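Home | Files | Data card | Issues | Club page

# Paketti two-arm set

Paketti is the two-arm table built and run by the robotics club at Stodumbridge. This repository holds the recordings made on it during the fall term, the scripts that read them, and the notes new members need before they add more. The card is kept by Savita Gautam. Kasun Bandara wrote the recorder and the loader.

## What is in it

The set has 3909 recordings of short tabletop tasks. Each one is a folder with a video from the fixed camera, the joint positions of both arms, the gripper openings, and a one-line text label written by whoever was driving.

There are 6 tasks:

- `ring_pick` - pick up a ring-shaped band and hold it clear of the floor
- `ring_pass` - pick up a band with one arm and hand it to the other
- `scrap_clear` - move a small light item to the left wall
- `cap_flip` - turn a bottle cap over
- `block_stack` - put one block on another
- `cloth_fold` - fold a small cloth once

The tasks are not balanced. `ring_pick` has the most recordings because it was the practice task for everyone who joined in the fall. `cloth_fold` has 100, all driven by two people, and we would not train on it alone.

## Layout

 paketti/
 train/
 heldout/
 labels.csv
 rejected.csv
 tools/

The held-out part is 300 recordings. They were picked by session, so no session appears in both parts. Please keep it that way if you make your own split. An early version split by recording and the scores looked much better than they should have.

`labels.csv` has one row per recording: id, task, driver code, arm used, label text, result. Driver codes are two letters. The list of who they belong to is kept by the club and is not in this repository.

## How it was recorded

Both arms sit on one rail along the front of the table and work toward each other over the floor. One person drives and one person resets the objects. For `ring_pass` two people drive, one per arm.

A recording starts when the driver presses the pedal and stops when they press it again. Drivers were asked to bring the arms back to a rest pose before the second press. Many forgot, so the last second or two is often cut short. `tools/trim.py` will drop everything after the last gripper movement if that matters to you.

The result column is filled in by the person resetting. It takes `ok`, `fail` or `unsure`. Failed tries are kept in the set. Only recordings with missing video or a stalled joint log were moved out, and those are listed in `rejected.csv` with the reason.

## Joint data

Angles are in radians. Left arm columns come first, then right, base to gripper. Gripper opening is scaled from 0 (closed) to 1 (open) using the calibration file in each session folder.

The left gripper was recalibrated in December. Sessions before that read slightly open when the gripper is closed - use the per-session file and do not copy one across.

## Known problems

- The wallpaper and the marble-pattern floor are the same in every session. Models trained on this set alone did badly when we tried them on the Lirkon table, which has a plain floor.
- Small bits sometimes get left on the floor between recordings. They are not labeled unless they are part of the task.
- The purple cables can hide part of the wrist from the camera when an arm is reaching low.
- Label text is free-form. The same band is called "ring", "band", "loop" and "hair tie" by different drivers. We left these alone. `tools/normalize.py` maps them to one word.
- Clocks for the video and the joint log drift apart in long sessions. The loader corrects for it using the pedal times. If you read the files directly you have to do it yourself.

## Using the loader

 python tools/load.py --task ring_pick --part train

Add `--arm left` or `--arm right` to limit by arm. For `ring_pass` the arm field is `both` and the filter skips it unless you also pass `--pairs`.

## Adding recordings

Read the safety sheet first and have someone who has driven before sit with you for your first session. Run the calibration, check that both grippers close fully, and record one throwaway try before the real ones. Put new sessions in `incoming/` and open a request. Kasun or Savita will look through it before it goes in.

Please don't rename old sessions. The Matubbar entry for the spring contest points at them by name.

## To do

- Write label guidelines for `cloth_fold`
- Second floor pattern
- Move the calibration check into the recorder
- More left-arm tries for `cap_flip`

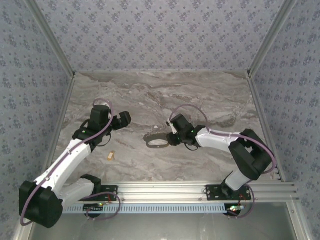

Both arms over the floor, with a dark brown ring-shaped band near the right gripper.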